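Session 3: Reading a site plan without panicking

Okay, so last time we got as far as scale, and I rushed it, sorry. Let's go again with the Prumlow plan from your packet. One square is 5 feet. Always 5, on every sheet I give you, until I say so in big letters.

Find the north arrow first. Then the property line, then the setback (it runs inside the property line, and people mix them up every single term!). I lost 2 points on that myself back in school and I'm still a little sore.

For homework, put a 30-foot shed on the lot and keep it out of the setback. Pencil please. 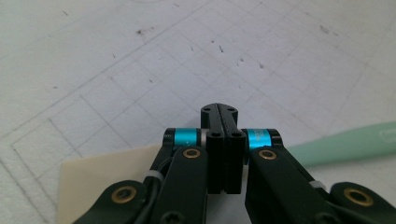
Ji-hoon Lim asked whether the eaves count toward the setback or only the walls. Go by the walls for now, we'll do overhangs with the Wusard plan.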